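O cantinho ao lado da cama

Comecei a arrumar o quarto às 10 da manhã, com café e uma playlist, convencida de que ao meio-dia já estaria no sofá a ver qualquer coisa no Vimeo. Não foi bem assim (nunca é!), mas estou tão contente com o resultado que tinha de vir aqui contar.

O problema era a mesa de cabeceira. É uma peça pequena, com uma gaveta e uma prateleira por baixo, e durante meses serviu para tudo: livros começados, carregadores, cremes, talões, três pares de óculos de sol em pleno novembro. De cada vez que estendia a mão para apagar a luz, deitava alguma coisa ao chão. E a prateleira de baixo, então, era um buraco negro - só me lembrava dela quando precisava de aspirar.

Desta vez decidi tirar tudo, mesmo tudo, e pôr em cima da cama. Encontrei 36 talões de compras! Encontrei também um creme de mãos da Solís que já tinha dado como perdido e o livro de instruções de um candeeiro que nem sequer tenho. Passei um pano no tampo, outro na prateleira, e prometi a mim mesma que durante uma semana nada voltava para lá sem uma boa razão.

O que mudou mesmo a minha vida foi o caixote do lixo. Antes só tinha um na casa de banho e, claro, ninguém se levanta da cama por causa de um lenço de papel. Agora há um no quarto, em cima da alcatifa, mesmo em frente à mesa de cabeceira, com saco e tudo.
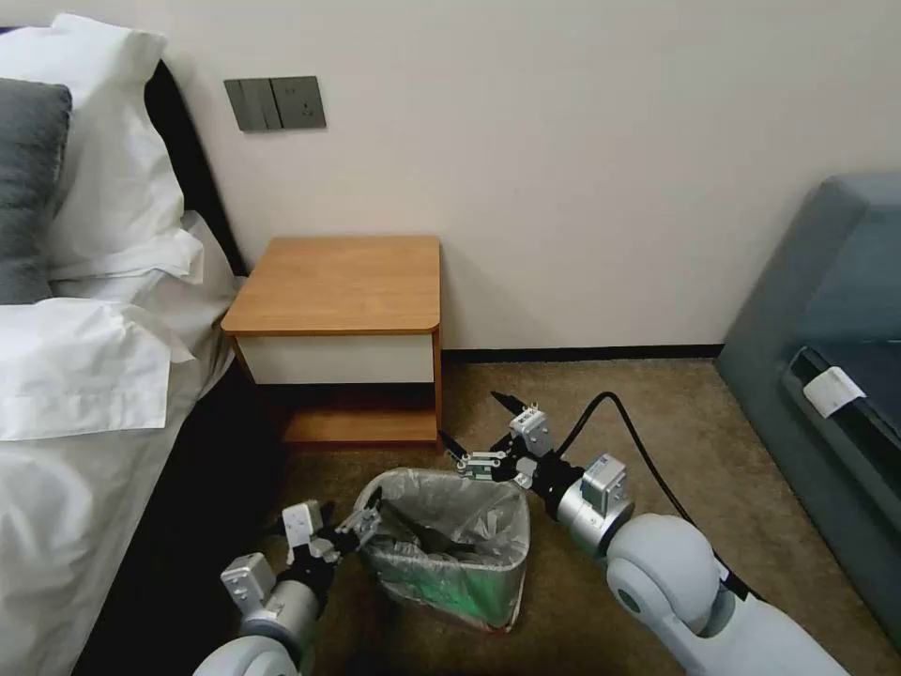
A Wundthorpe escreveu-me logo a seguir que um caixote sem tampa no quarto não dura, que ao fim de um mês está sempre cheio e que ela desistiu do dela. Respondi que percebo, mas que prefiro esvaziá-lo duas vezes por semana a ter de levantar uma tampa às escuras. Vamos ver quem tem razão!

Quanto ao tampo vazio, confesso que adoro. A madeira clara tem um tom alaranjado tão bonito e eu já nem me lembrava dele, coitada, soterrada como andava. Fica bem com as almofadas brancas e até com o azul-acinzentado do sofá do outro lado, uma combinação que nunca planeei. A parede continua lisa e já me perguntaram se não vou pendurar nada. Por enquanto não. Andei a namorar uma gravura da Tokau, mas custa 73 euros e quero viver primeiro uns tempos com este sossego.

A gaveta ficou para o fim e ainda só vai a meio. Deitei fora canetas secas, guardei o carregador e parei quando dei com um maço de postais antigos, que me levou 40 minutos a ler sentada no chão. Amanhã trato do resto, e depois vou ter de espreitar debaixo da cama.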